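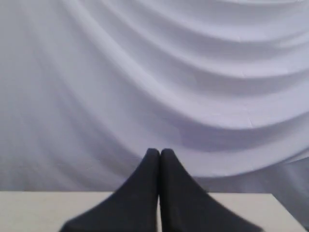

My aunt in Fasville has written to me every September for many years, always by hand, and I am slow to answer her. This year I decided to answer the same evening. For a writer in a second language a letter is hard work, and I look for any excuse to stop. I need a plain place for it, a light cream tabletop with pale grey-lavender cloth behind, colors that do not pull my eyes away. I wrote 463 words — my longest letter in English so far — and crossed out only two of them.

She will correct my commas, as always.

2 comments

Beatrice Nzioka: Please write to me also! I still keep your letter from Londine.

Erasto Wanyama: What pen do you use? Mine leaks on Monday and is dry on Tuesday.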